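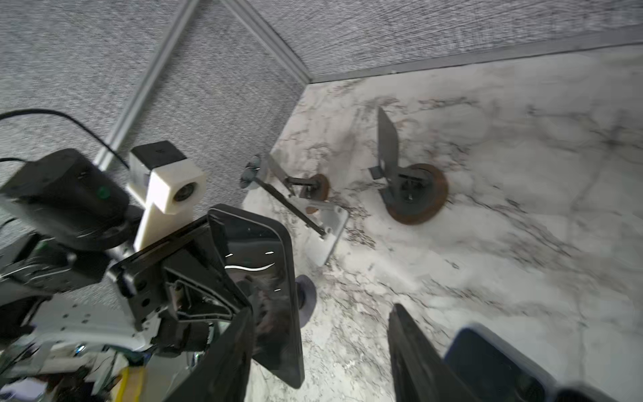
Figure 1. Corner of the enclosure, with the marble-patterned floor.

Shot Put Training in the Weeks Before a Main Competition
Student project report, sports coaching module
Apr 21, 2018

1. Introduction

This report looks at how a club thrower's training was changed before the county meeting in June. The thrower belongs to the athletics club at Ultthorpe and has been competing for four seasons. In the last two of these, the best throws came in training and the results at the main meeting were well below them. The project set out to write a plan that lowers the amount of heavy work before the meeting and keeps the speed of the throw.

2. Background

Most of the coaching books we used agree that total work should drop before a main competition. They do not agree on how early the drop should start. The Paler handbook, which the club already owns, has heavy lifting stopping nine days out. The Yalçınkaya plan keeps one heavy session in the final week but cuts the number of throws by half. We chose the first because the thrower had complained of sore wrists and a stiff lower back after squats.

3. Method

The plan covers three weeks. Week one has four throwing sessions, two of them with a heavier shot. Week two has three sessions, all with the competition shot, and lifting is kept to light cleans and jumps. In week three there are two short sessions of full throws, then rest, then the meeting. Each session is written up in the club log with the best distance, the number of fouls and how tired the thrower felt on a scale of one to ten.

A trial run of the plan was done over the winter at the indoor hall in Clalloseo. The circle there is slower than the one at Ultthorpe, so distances were only compared with others from the same hall.

Figure 2. The two arms and the wall panels behind them.
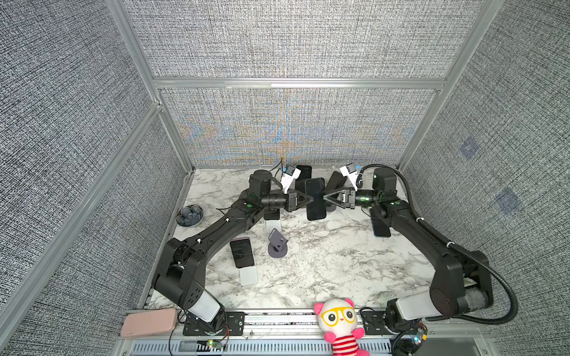
4. Results of the trial

The best throw came in week three. Fouls went down from week one to week two and then stayed the same. Tiredness scores were highest at the end of week one, mostly after the heavier shot. The thrower found the last few days too quiet and asked for an extra session, which was refused.

5. Limits

Only one thrower took part and the plan was tried once. Sleep and food were not recorded. A second trial should include both, and should be done outdoors on the circle used for the meeting.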